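Visit to the Namero lab, May

In the afternoon our group went to the Namero lab, where they study how a robot can learn to take old computers apart. The room is small and warm, and we stood close to the table for almost one hour.

The method was explained to us simply. A person first guides the arm by hand, and the robot records its movement and its wrist camera. From 600 such recordings they kept 305 for training. The other recordings were too slow or had a mistake in the middle.
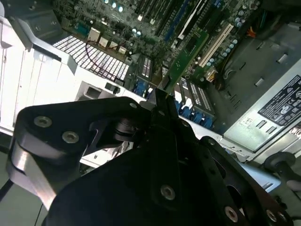 The gripper over an open desktop case, with its jaw near the green expansion card. Wrist camera view.

The main result concerns the cards. In 247 trials the robot had to pull one card from its slot, and it managed 110. This sounds low, but the older program, named Kostiuk, had managed almost none. The most difficult moment is the start of the pull - if the angle is wrong, the card stays stuck.

I asked if the method works also for laptops. They have not tried it yet. Next they want to test cases from Mistska, where the screws are in other places.

After this we had tea and took the bus back to Flavis.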